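4.2 Table Clearing and Wiping

The second group of chores covers clearing and wiping a table after a meal. We chose it because the steps are familiar to any household and because earlier work by Papadopoulos and Breathnach reported that wiping was the point at which most household systems failed. Each trial began with 8 objects placed by hand on the table and ended when the operator judged the surface clear or when 11 minutes had passed.

Three control policies were compared. Trascombe was trained only on recorded demonstrations from our own laboratory, 4,000 in total. Skorevitz used the same demonstrations with added force readings during contact. Belhaj was first trained on a mixed set of kitchen and workshop tasks and then adjusted on a small part of our data. All three received the same views from the wrist and the same joint readings, and none was given a map of the room.

Clearing rigid objects such as cups and bowls was handled well by every policy. Differences appeared with thin or flat items. Trascombe often closed the fingers above a plate rim and continued to the bin with nothing held, while Belhaj more often stopped and tried again. Wiping remained the weakest step - all three policies left dry streaks near the table edge, and only Skorevitz kept steady pressure across the full stroke.

A second difficulty concerns what the wrist view contains. When the arm is folded low over the table, as in Figure 3, much of the view is taken up by dark gray hardware and only part of the wood surface can be seen. Under the Walletti scoring rules, a trial in which the policy pauses for lack of a clear view is counted as a failure, and we have kept that rule so that our results can be compared with earlier ones.

Figure 3. Wrist view during the table task, with dark gray housing in front of the wood surface and a blue cable at left.

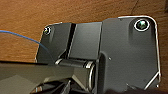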